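Clasov's open day, Sunday, 2 till 4

The flyer promised "a whole new way of tidying up". I drove 16 km to Plunwood for it and I'm still not sure what the new way was.

Kátia Brito ran the tour and she was good value – quick, frank about prices, happy to be interrupted. The talk was all Clirell, their range of play blocks, and how the colours get kids sorting without being asked. Maybe. My two would sort them under the couch. A set costs roughly $200, and I've got a tub from the op shop that does the same job.

The blocks themselves I'll give a pass. Good strong colours, crisp edges. The tabletop at the demo bench was scuffed and smudged, which I took as a better sign than the glossy Boersma brochure by the door.

Parking was a paddock. Coffee was instant. I'd go again if they put out more for the kids to have a go at.
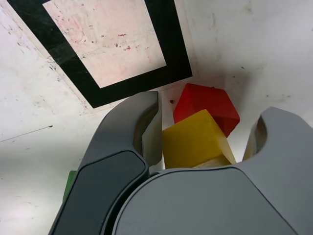
Yellow and red blocks at the bench, a bit of green at the left.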